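Rivport bought our vendor. What happens to my contract?
1 min read

We pay Mullel for 29 seats of scheduling software. Rivport just bought them, and the email said "nothing changes," so naturally I'm worried. Can they raise my price?
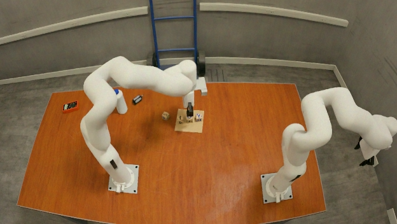 Check your assignment clause first. Mine let the buyer step in on the same terms until February, after which they could charge whatever they liked. Get your old contract and their new price list both in writing before you sign.
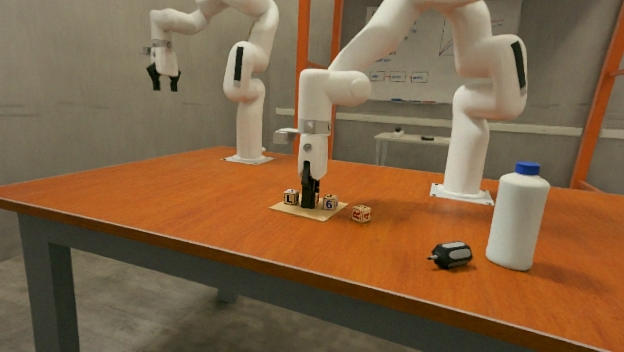

Also export your data now. My export took 13 tries.

Arnaldo Frade, 8/12/25

Answer 2

Same thing happened when Bulholm got bought. Support went from 4 people to a web form. 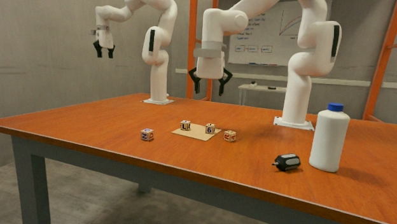
Answer 3

following

Contact us | © Ní Chonaill Help Boards | Back to top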